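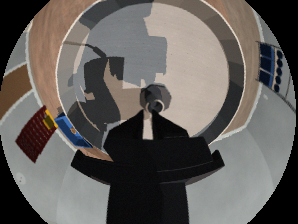
*Slide 1. Computer render: black gripper over a round metal basin.*

# The Breakup Chapter, and How I Stopped Dreading It

Notes for the Relidley romance writers' evening, 26/11/2018

Mhairi Leckie

**Opening (keep it short, they've just had cake)**

Hi everyone, thanks for having me. Say thanks to whoever did the chairs. Check that the back row can hear, and if they can't, use the mic even though I hate the mic.

So I write small-town romance. The town is called Beltmont, it has one bakery and far too many single men with trucks, and I've been living in it (in my head) for years now. I've got the fifth book on my desk at the moment and I'm stuck in the same spot I always get stuck in. You know the one. They've kissed, they've slept together, they've met the grandmother, everybody is happy, and there are 11 chapters of happiness behind you and now somebody has to go and wreck it.

Ask: hands up who skips that chapter as a reader? Wait for hands. My hand goes up too! I skip it in other people's books all the time, then I sit down and write one myself and expect people to read every word.

**The one I got wrong**

Tell the story of book two. Don't rush this, it's the best bit.

Book two was Cal Jansen, the vet, and Prue, who came home to sell her aunt's house. I loved them. I still love them. And I got to the breakup chapter and I had no idea what they should fight over, so I had Prue walk in and see Cal hugging a woman in the parking lot of the feed store. The woman was his sister. Prue didn't ask. Prue got in her car and drove to Ohio.

(Pause for groan.)

It was 3,428 words long. I know because I've pasted it into so many emails asking for help. Most of it was Prue crying at gas stations. She was a grown woman of 34 who had run a law office, and I had her leave the state over a hug.

The emails I got! One reader wrote to say she'd liked Prue right up until Ohio and then she wanted Cal to marry the sheriff. I laughed, and then I went and lay on the couch for a while, and then I reread the chapter and she was right. Not about the sheriff, he's book four.

Read out the paragraph that starts "She saw his hands first." Only that one. Do the voice if they seem up for it.

**What was wrong with it**

- Prue could have fixed it with one question. If your reader can think of the question, she'll spend the whole chapter shouting it at the page.
- It came from outside. The sister had never been mentioned before, not once. I made her up that afternoon.
- It had nothing to do with what Prue was scared of. I'd spent half the book telling you that Prue was scared of ending up stuck in Beltmont like her aunt, and then I broke her heart over something else completely.

That last one is the one I want to spend time on tonight. If they only write down one thing, let it be that one. Slow down here.

**Fear first**

What I do now, before I write a word of chapter one, is get two index cards. One for each of them. On the card I write the thing that person would be ashamed to say out loud. I don't mean their sad past. I mean the thing they believe because of it.

Prue's card should have said: *If I stay anywhere, I'll disappear.*

Cal's should have said: *People leave as soon as I need something.*

Hold up the cards (they're in the front pocket of the green bag, NOT the purse).

Look at those two together. You don't need a sister. You don't need a parking lot. He asks her to stay, one time, in plain words, and it's the hardest thing he's ever asked for, and she hears a door locking. She says she needs a few days. He hears her leaving. They're both being completely reasonable and it's awful!

I rewrote it that way a couple of years later, just for me, and it came out less than half as long. No gas stations. She's standing in the aunt's kitchen with the realtor's papers and he's got his coat on, and he's trying to be nice about it. I cried, which I did not do the first time, when Prue was doing all the crying for me.

**But what about a big lie?**

Somebody always asks about this so put it in now.

Secrets are fine. I like a secret. Fake dating, hidden baby, he's secretly the one buying up Main Street - give me all of it. The trouble comes when the secret gets held back only to save it up for the breakup. Readers can smell that. If she's had six good chances to tell him and the only reason she doesn't is that it's not chapter 20 yet, you've got a problem.

Two things that have worked for me:

1. Let her try to tell him, early, and let it go badly for a reason that belongs to the story. Then she's got a real reason to be afraid of trying again.
2. Let him find out sooner than we expect and say nothing. I did that in book three and I had so much fun with it. He knows, she doesn't know he knows, and he's waiting for her to trust him. By the time it blows up it isn't really the secret that hurts, it's the waiting.

(If somebody asks whether that's dishonest of him: yes, a bit, and she tells him so on the porch.)

**Do you need a breakup at all?**

This is where I might get yelled at.

No, I don't think you always do. You need something that makes us believe they could lose each other. I've read lovely books where the couple stay together the whole way through and the trouble comes at the two of them as a pair. A sick parent, a job in another city, a house that's falling down. They squabble and they're tired and they keep choosing each other, and I turned pages just as fast.

What you can't do is have nothing. I tried that with a Christmas novella. They met, they liked each other, they decorated a gazebo. My critique partner handed it back and said it read like a nice weekend.

If time's short, skip to the exercise. If there's loads of time, tell them about the gazebo.

**How long should they be apart?**

Shorter than you think. I have 446 people on my newsletter, and back in June I asked them what bugged them most in the last part of a romance. I was sure they'd say the fight. Loads of them wrote back to say it was the moping afterward! They'd got over the fight, they wanted the two of them back in a room.

So I try to give each person one scene alone, and that scene has to change something. She goes to see her mother. He finally fixes the boat, or sells it. Somebody tells them a hard thing. If the scene is only there so we know they're sad, I cut it, and I've never once missed one after I cut it.

And please let them both do some of the fixing. I know the big gesture is fun, I've written a man standing in a fountain, I'm not proud. But if he's doing a speech in public and all she does is nod, she hasn't got past anything. Look at her card. What would be hard for *her*? Have her do that.

**Exercise (10 minutes, set the phone)**

Everybody gets two cards. Hand out the box of pens, ask for the pens back.

- Write one fear per card, one for each of your leads. If you haven't got a book on the go, use two people off the TV.
- Swap with your neighbor.
- Neighbor writes one line of talk that would hit both fears at once. Just one line. It has to be something a kind person might say.

Walk around while they do it. Don't hover over people. Then ask for three or four to be read out, and start with someone who looks like they want to.

If it goes quiet, use mine from book five: "You don't have to come with me, you know." He means it as a gift. She's been left off every invitation since she was nine.

**Questions**

Likely ones, so I don't freeze like last time:

*Do you plot it all out?* Sort of. I know the two cards and I know the last scene. The middle I find as I go, with a lot of swearing.

*Whose point of view for the breakup?* Whoever is making the bigger mistake. I want to be inside that head and half agree with it.

*Did you ever fix book two for real?* No, the old chapter is still in there. I keep meaning to. People who got through Ohio seem to be fond of it now and a few have asked me to leave it alone.

*Will Cal's sister get her own book?* She's got a name now, it's Dinah, and she runs the feed store. Ask me in the spring.

**Before I sit down**

Books are on the table by the door, cash or card. Sign-up sheet for the newsletter is next to them. Pens back in the box please!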